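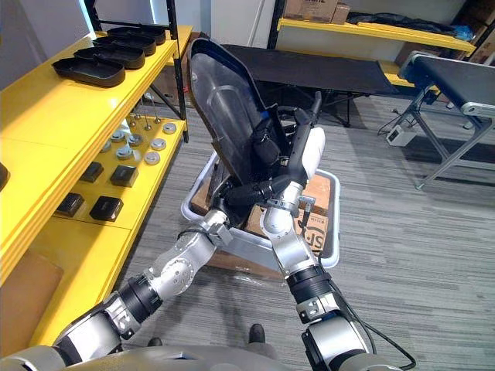 I'm collecting demos for a two-arm policy and the big parts are killing me. Task is simple on paper: get a large molded part out of a bin on the floor, lift it clear, put it where it goes. Small stuff off the yellow shelf (trays, pucks, the little black blocks) went fine, the policy trained on those is pretty decent. Then we moved to the big panels and shells and everything got worse. The panel with the clear front is the worst one, it's tall, it's curved, and it stands up out of the bin with one gripper low near the rim and the other on the right edge near the middle. Every operator seems to find a different pair of grip points. Also there's cardboard in the bin under it, and I don't know if I should leave that in.

Numbers: 1484 episodes total across everything, 145 of those are big parts. Head camera plus joint states and gripper width. Teleop, 2 operators. Training is plain imitation learning, nothing fancy.

What happens when I run it. Left arm goes in, usually OK. Right arm hovers beside the edge, opens, closes on air, opens again. Sometimes it gets the part and then both arms pull against each other until I hit stop. Loss looks great the whole time, which is no help.

So questions:

Should I force the operators to use the same two grip points every time, or is variety good here?

Do I keep the cardboard in the bin, take it out, or mix?

Do I throw away episodes where somebody fumbled the first grasp and then recovered? I have been tossing them.

Is 145 just too few and I should stop asking and go record more?

Software is the Zistus recorder if it matters. Exports fine, timestamps are a bit weird.

Thanks, on a deadline (December) so even half an answer is good

2 answers, sorted by votes

Answer from Hatice Akbulut (accepted)

Did almost exactly this at Karakaya, with door liners. In your order.

Grip points. Pick one strategy per part and write it down. Strategy meaning "left low, right mid edge", not a taped X on the part. A few inches of wobble is good, you want that. What you don't want is operator A going low-left and mid-right while operator B grabs both sides at the top. A simple imitation policy sees two right answers from the same picture and goes for the average, and the average of two grip points is air. Your right arm closing on nothing sounds exactly like that. Check it before you record anything new: split the 145 by operator, plot where the right gripper is when it first closes. If you see two blobs, theres your problem. Train on one blob only and see what happens. Fewer episodes, probably better policy.

Cardboard. Mix, but on purpose. If the real bin has boxes in it when the thing gets deployed then most of your episodes should too. Shift them between episodes, flaps up, flaps down, box turned around. Some with none. Just don't let it line up with something else, like cardboard always in for operator A and out for B.

Fumbles. Stop tossing them!! The recoveries are the only place your policy ever sees a missed grasp. Right now it misses and it's somewhere it has no data for, so it does the open-close-open dance. Keep the ones where the operator misses, backs off, and gets it. Trim the long pauses where they're thinking, those teach it to freeze. Toss the ones where the part got dropped or the arm got e-stopped, or label them failed and leave them out of plain imitation training.

Arms fighting. Two causes I know of. One is the operators really did squeeze and pull a bit during teleop and you can't see it from the head camera. Log motor current or wrist force if your arms give it to you. The other is a time offset between left and right streams, and you said the timestamps are weird, so look there FIRST. We had one arm lagging the other by a hair, harmless on small parts where only one arm matters, terrible once both hold the same rigid thing. Tap both grippers together at the start of a session and compare the two spikes. Takes a minute.

One more. Clear plastic. From the head camera you see the bin and the floor through it, so the edge is hard to find. If you can put a camera on each wrist, do it. If not, at least record under different lighting so it doesn't hang everything on one glare spot.

How I run a session for big parts, copy whatever's useful:

1. Reset both arms to the same start pose, every time. Not "close enough".

2. Put the part in the bin, then nudge or rotate it a little. Change the cardboard every few episodes.

3. Start recording, wait a beat, go. Both grippers on before anything lifts.

4. Lift slow and stop for a moment with the part over the bin, tilted however it wants to hang. Shells and panels hang differently so this bit needs its own examples for each part. A scooped one like this wants to be held at the sides, left low on the edge, and the hollow ends up facing up and to the left:
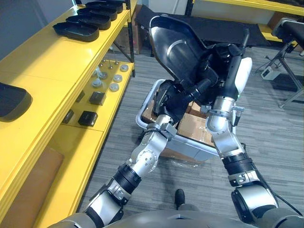
5. Finish the place, open both grippers, back out, stop recording. Don't cut it at the release, the policy needs to see what done looks like.

6. Mark it right away: good, recovered, or failed. Nobody remembers later.

Swap operators every so often inside the same day so lighting isn't tied to a person.

Comments on this answer

asker: ok plotted it. two blobs. very clearly two blobs. I feel dumb. Doing the tap test next

Hatice Akbulut: everybody has two blobs the first time. How's the split between them?

asker: pretty lopsided, one operator did most of the panel. Training on his only tonight

asker: tap test: right stream is behind left, and it's not constant, drifts over a session. So that explains the pulling I think? Re-exporting with the raw device clocks

Answer from Ayman El Sherbiny

More data. 145 is low for two arms. When we were at Plistcombe our big part set was 1348 and it still missed on shiny ones.

Also are you training the small parts and big parts together? 1484 total with only 145 big means the thing hardly sees them. Weight the big ones up or sample evenly by task. Would try that before anything else, it's one line in the config.

I'd take the cardboard out completly, get it working clean, put it back later. Less to go wrong.

Comments on this answer

Hatice Akbulut: agree on the sampling, should have said that. Disagree on the cardboard, you end up recording everything twice

Ayman El Sherbiny: fair, depends how cheap your operator time is. Ours was cheap

asker: was training them together yes, no weighting. Will try. Does anyone know if the Wilau loader lets you weight per task or do I have to duplicate episodes

Ayman El Sherbiny: duplicate works, ugly but works. Only duplicate in the train split or your validation means nothing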